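From: Suha Issa
To: gripper-bench list
Date: Sat 11 October
Subject: Re: Ekovex fingers vs. the Merolport ones, round two

> Did you ever get the two sets of fingers running on the same objects?
> We have the Merolport pads on our arm and they're fine on boxes but I
> don't trust them on anything round. Also the vendor sheet says 400 grip
> cycles between pad changes and I'd like to hear from a person who has
> counted. Last question, is the wrist camera worth the cable mess or
> should I just bolt one to the ceiling and be done with it?

Taking these out of order, as the questions deserve.

I did get both sets running, in the sense that both sets moved and one of them is still in a mood about it. The task is the dull one we agreed on last time: things start on the tray, things end up in a basket, the arm goes home. Each set of fingers gets 60 tries per object. No retries, no nudging the object back into a friendlier pose, and if you touch the tray you write it down. I wrote it down a lot.
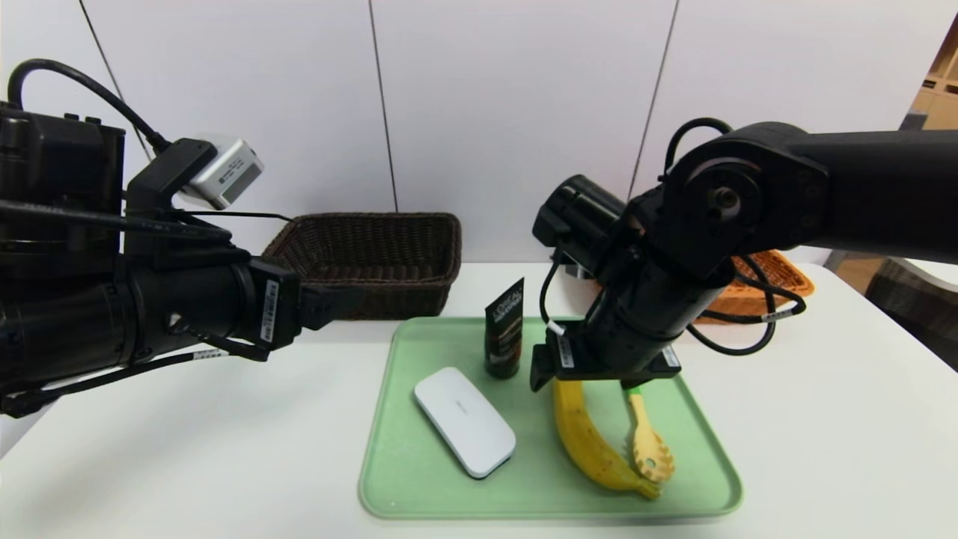

Picking the objects took longer than picking the fingers. I wanted things that fail in different ways, and the official test blocks from Hattar are so well behaved that everything passes and you learn nothing. So the list has groceries and kitchen drawer on it. The banana sits next to the pasta server on purpose, close enough that a sloppy approach to one bothers the other, and the face cleanser goes on its cap because a tube standing up is a very good detector of people who tuned their approach speed on a Friday. The cleanser fell over in 13 of the first 60 with the Ekovex fingers. I slowed the last bit of the descent and it got better, and then I forgot to slow it for the Merolport set, so I had to run those again. You may have the first batch of logs if you enjoy sadness.

On round things, your suspicion is fair. The Merolport pads are wide and flat and they like wide flat faces. On anything curved they squeeze, the thing rotates, and you get a lift that looks fine right up to the basket rim. I'd call most of those drops a timing problem and most of the people I've shown the logs to would call them a pad problem. Try a lower closing force before you buy anything. I went down to 54 percent on the Nurlow controller and the banana stopped swiveling, although the pasta server then started to sag at the head end. Pick which one you'd like to be annoyed by.
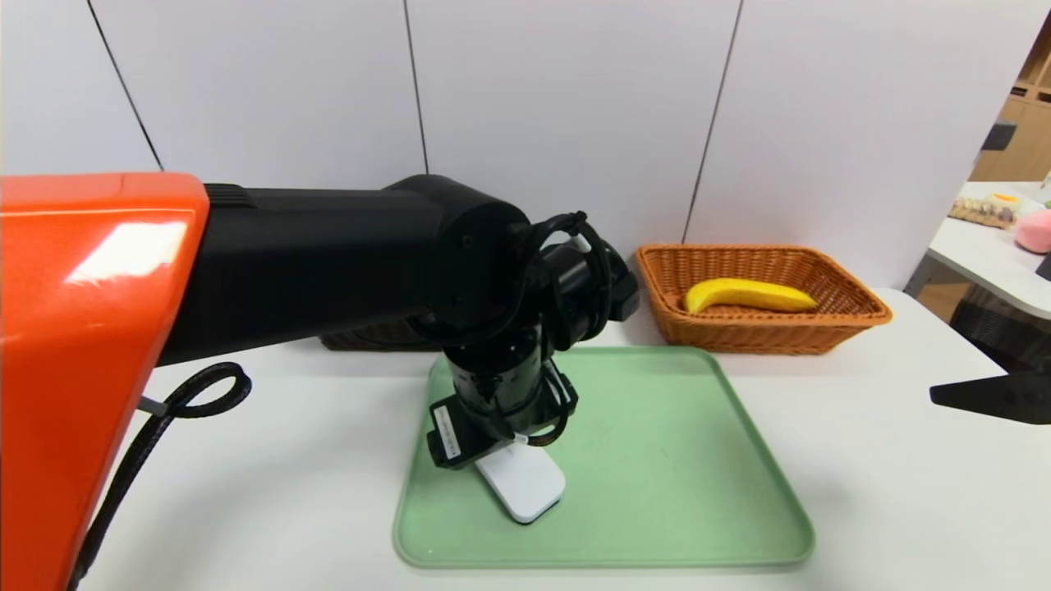
The 400 figure I can't confirm. I never got there on a single set of pads, mainly due to my swapping them every time I got bored of the results. What I can tell you is that the surface changes well before anything looks worn out. Wipe them at the start of every session, same cloth, same alcohol, and don't compare a morning run to an evening run unless you've wiped in between. I lost a whole page of very exciting results to that one.

Now the camera. The wrist view is worth it, with complaints. You do get the cables, and the cables do find the one joint you'd prefer they left alone. I've rerouted mine twice and they look exactly as bad as when I started. But the ceiling camera has an arm in front of the object at the moment you most want to see the object, every time, as if by appointment. From the wrist you keep the fingertips and the target in the same view, and you can tell whether you're lined up or kidding yourself. 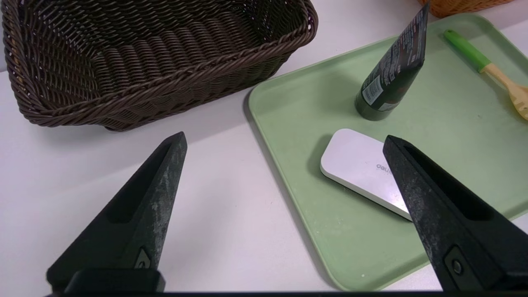
Wrist view, fingers open, white box beside the right fingertip.

Things to watch if you go that way. Glossy tops throw a highlight that will fool a simple edge finder, so turn the exposure down further than seems decent. Tall objects run out of the top of the view when you're close, so do your height estimate early and then believe it. And redo the hand-eye calibration after you change fingers, even if they're "the same length." Mine were the same length the way two tape measures from the same drawer are the same length.

The Hattar adapter plate is still on back order, now promised for November. If somebody on the list has a spare I'll trade a set of lightly insulted Merolport pads for it.

I'll send the tables once I've cleaned up the column names. Right now one of them is called "ok?" and another is called "ok??" and I need a day to remember the difference.

Suha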